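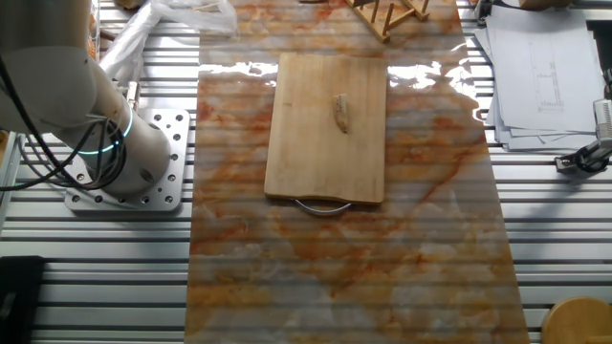 Senga Lamont 认为，覆面薄板的边缘不必单独检查，只要中部贴实，边缘自然会平。本讲不采用这一看法。边缘起伏与中部贴合由不同因素决定，须分别记录。

第四讲 条形台面与光面覆板

4.1 术语
台面：由铝型材平行排列构成的承载面，型材之间留有凹槽。
覆板：铺放于台面之上的薄型面层，本讲只讨论仿大理石纹、高光表面的一类。
安装板：固定在台面上的带孔金属板，孔位按规则网格排列，分螺纹孔与沉头孔两种。

4.2 台面
型材台面的优点是沿槽方向可任意定位，缺点是承托不连续。覆板跨越凹槽处没有支撑，板越薄，局部受压后的挠度越大。切配类操作的载荷集中在砧板四周，砧板应压在型材实面上，砧板边线不与凹槽重合。
安装板的紧固按对角顺序进行，分两遍拧紧。螺纹孔与沉头孔不得混用。沉头孔内的螺钉头应低于板面，用直尺横向扫过检查。

4.3 覆板的铺放
覆板长边与型材走向垂直时，每条凹槽都被横跨，支撑间距等于槽宽；长边与型材走向平行时，若板边恰好落在槽上，整条边悬空。课程练习一律采用垂直铺放。
铺放步骤：
（1）清槽，除去碎屑；
（2）覆板静置12小时，使卷曲应力释放；
（3）由一端向另一端展平，不从中间向两端推；
（4）沿两条长边各取若干测点，记录边缘翘起高度。
边缘呈轻微波浪形属常见状态。练习中以翘起高度是否影响砧板放置为准，不以目测平直为准。

4.4 光面反射
高光覆板会形成镜面反射，灯具正对时出现大片白色亮斑，纹理在亮斑内无法辨认。浅底配锈橙、琥珀、浅褐纹脉的板材，亮斑外的对比度尚可，小件浅色物品放在白底区域时轮廓较弱。
Hepburn 实训室的对照练习共得到1,193条读数，其中31条因亮斑遮盖测点而作废，作废读数不补测，在表中留空。
Gavin Aitken 的讲稿建议改用哑光板。哑光板易留刀痕，清洁时间较长，本课程仍用光面板，通过调整灯位处理反射。灯具轴线与板面成90度时，正下方反射最强，应避开操作者的视线方向。

4.5 清洁
光面板用湿布沿长边单向擦拭，再用干布收水。水渗入凹槽后须掀起覆板擦干型材，不得只擦板面。带研磨颗粒的清洁剂禁用。

4.6 作业
1. 绘制垂直铺放与平行铺放的支撑简图，标出悬空段。
2. 取本组十月的测量表，按长边分别求翘起高度的平均值和最大值。
3. 说明砧板边线与凹槽重合时，覆板受力有何变化。
作业交至 Cadia 课程邮箱，表格沿用第三讲的格式，单位统一为毫米。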